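28 novembre 2023

Bon, la vidéo est en ligne. Il est presque minuit, j'ai mangé des crackers au-dessus du clavier et je n'arrive pas à aller me coucher parce que je rafraîchis la page toutes les deux minutes comme une ado. 38 vues pour l'instant. Dont ma mère, qui a dû la lancer trois ou quatre fois (elle croit que ça aide, et peut-être que ça aide, je ne vais pas la décourager !).

C'est donc notre épisode sur la bise. Combien on en fait, par quelle joue on commence, et surtout ce moment affreux où l'autre s'arrête à deux alors que toi tu repars pour la troisième. Bujar voulait qu'on en parle depuis le mois d'octobre, moi je trouvais que c'était du réchauffé, que tout le monde avait déjà fait sa petite vidéo là-dessus. Et puis on s'est mis à se raconter nos pires souvenirs devant la caméra et on a ri pendant une heure. Une heure de rushes pour en garder neuf minutes, je te laisse imaginer le montage.

D'ailleurs parlons-en, du montage. Windovero a encore planté dimanche soir, pile au moment de l'export, et j'ai perdu toute la correction du son. J'ai crié. Le chat est parti se cacher sous le lit. Bujar m'a dit au téléphone, très calme, « tu avais enregistré quand même ? » et j'ai failli raccrocher. Non, Bujar Obradović, je n'avais pas enregistré, sinon je ne serais pas en train de crier.
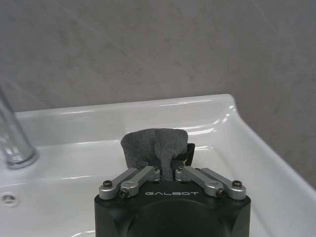

Du coup j'ai tout refait lundi, avec le casque, et en réécoutant je me suis rendu compte que je dis « du coup » sans arrêt. J'en ai coupé autant que j'ai pu mais il en reste une bonne louche. Voilà, je viens de l'écrire encore. Il y a aussi le passage où Bujar explique comment sa tante de Montpellier l'embrassait en lui tenant les deux oreilles, et là je n'ai rien touché, pas une seconde, c'est le meilleur moment de la vidéo et je le soupçonne de le savoir très bien.

La musique du générique, j'ai repris celle de Jadance, le petit morceau à l'accordéon qu'on avait déjà pour les deux premières. On s'était disputés là-dessus (lui voulait changer, moi j'aime bien qu'on reconnaisse l'émission dès la première note) et finalement on n'a pas eu le temps de chercher autre chose, donc j'ai gagné par forfait. La miniature par contre, je ne l'aime pas. J'ai la bouche ouverte et un œil à moitié fermé. Il paraît que c'est ce qui fait cliquer les gens. On verra.

Côté chiffres, la première vidéo en est à un peu plus de 1000 vues et la deuxième stagne à 72 commentaires, dont une longue dispute entre deux messieurs sur la prononciation de « moins ». Je les adore. L'un des deux est revenu ce soir, il a mis un pouce et rien d'autre, j'attends la suite avec impatience. On s'était dit qu'à 2000 abonnés on ferait un direct, et Bujar en parle déjà comme si c'était la semaine prochaine. Moi le direct me terrifie, je ne sais pas meubler, je ris trop fort quand j'ai peur.

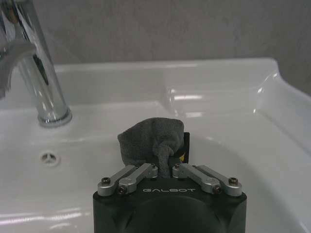

Ah, et il faut que je note l'histoire du café Hoxha avant d'oublier ! La patronne est d'accord pour qu'on tourne le prochain épisode chez elle, en salle, un matin avant l'ouverture. Elle demande juste qu'on ne filme pas la vieille machine à glaçons, elle en a honte. Le sujet, ce serait les gens qui disent « on s'appelle » et qui n'appellent jamais. J'en connais. J'en suis, pour être franche, j'ai trois personnes à rappeler depuis la rentrée.

Penser à : rapporter le trépied à Skulus avant vendredi, sinon ils me facturent la semaine entière. Répondre à la dame de Nantes qui nous a écrit un si gentil message. Acheter un deuxième micro-cravate, le mien grésille dès que je mets un pull en laine.

Je viens de regarder encore une fois. Toujours 38. Maman doit dormir.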